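Wovville grocery co-op to budget for robot picking arms

The Wovville grocery co-op will set aside money for two robot arms in its next equipment budget, after members voted in April to go ahead with a small trial at its packing centre.

The arms would pick drinks and other single items for online orders. That work is now done by hand, and orders for delivery have climbed to the point where the late shift often runs past 9 p.m.

Staff have spent the past few months looking at what the co-op would need to buy. The plan put to members covers the arms themselves, grippers, wrist cameras, mounting rails, benches and a service agreement. Software is listed as a separate yearly cost. The co-op left it out of the purchase price so that it could be compared fairly between suppliers.

Two suppliers have been asked for full quotes. Finitz sells its arms outright, with training included in the first year. Kisivine offers a lease, with the option to buy when the term is up. The co-op says the lease would be easier on cash flow but would cost more if the arms stay in use for longer than the trial.

Handling tests have been run on a bench using ordinary stock from the shelves, including drink cans.
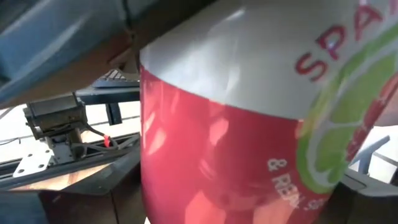

Cans matter to the budget more than their price would suggest. The centre carries 3803 product lines, and the plan sorts them by how hard they are to grip and how hard they are to recognise. Shiny packaging is in the second group. If the cameras can't cope with glare, the co-op would have to pay for different lighting over each bench, and that cost is not in the figures members saw in April. It has been flagged as an extra to be settled before any order is signed.

Gripper pads are another item still being worked out. They wear down and have to be replaced, and the two suppliers give different advice on how often. The draft budget allows for 100 spare sets, to be shared between the two arms and kept on site.

Obeidat, the engineering firm hired to review the plan, has recommended that the co-op hold off on any building work until the trial is finished. Its report says the existing power supply can handle two arms but would need an upgrade for more than that. It also recommends keeping one hand-picking lane open at all times, in case an arm is down for repairs.

The trial is to last six months. No jobs will be cut during that time, according to the plan, and packing staff will be offered paid training on the new equipment. Their regular hours would be covered by casuals while they are away from the floor.

Quotes from both suppliers are due before the next general meeting, when members will be asked to choose between buying and leasing. Copies of the draft budget are available at the front desk and on the members' page of the co-op's website.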